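Dec 8, 2023
By Anju Chauhan

I keep hearing that consumers are "resilient." I heard it again on the Cendley earnings call, where the company raised its dividend and its chief executive used the word 5 times before anybody got to ask a question. Sales were up 8 percent, so I guess somebody is resilient. I'd just like to know who!

Read a little further down the release and you find that the number of items sold fell. The whole gain came from price, plus a bit from the store cards, where balances keep climbing. People are buying less stuff, paying more for it, and putting it on plastic — and we call that strength.

My neighbor Efren Dagdag put off replacing his appliances in July and he's still putting it off. The set he wanted at Prellton was $2,988 with delivery. He makes decent money, too.
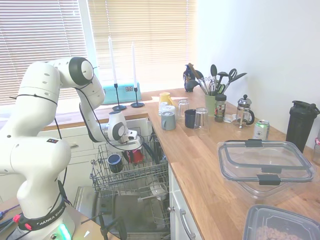
A mug and a cup on the upper rack of a kitchen dishwasher.

Now, I don't blame Cendley for charging what it can (I own 80 shares, so take my grumbling with some salt). But I do think investors are kidding themselves if they see price increases as growth. You can pull that lever for a year, maybe two. After that the customer trades down, or fixes the old one, or goes without, and the card balances start going bad.

What I want from the next call is simple. Tell us how many people came through the door and how many of them are behind on their payments. I'll hold my shares until then, but I'm not buying more.

Contact the editor | © 2023 Stemside | Back to top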